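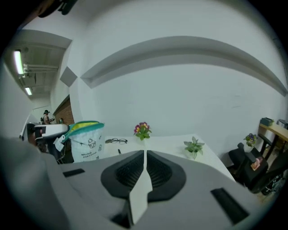

Bench end, glasses and plants still on it. Gripper in front.

February 21, 2019

Budget sheet for the grippers, version whatever. Tenudero quote 921 a pair, finger pads extra. Pads are the only bit that wears out, so well done them. A spare set is 98. Put down two sets, Vasylyna will cut it to one.

Grurkgate wants 3881 for the arm stand and won't hold the price past August. Uliana thinks we should wait. Uliana also thought we should wait on the chairs.

Cable is a bigger nuisance than money today. Before anyone signs for a second pair we need longer leads and a proper power strip up at table height — not costed yet, Spyros to ask.

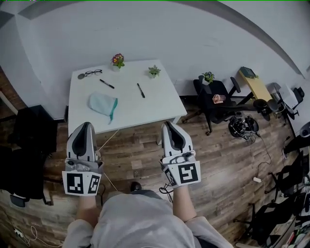 Both grippers up, marker blocks on. Note white cable over the floor.

Left to do:
table, keep the white one (saves 654)
pens and cloth bag, already have
cable covers, measure from the door side
ask Tkachuk if delivery is in the price or a surprise again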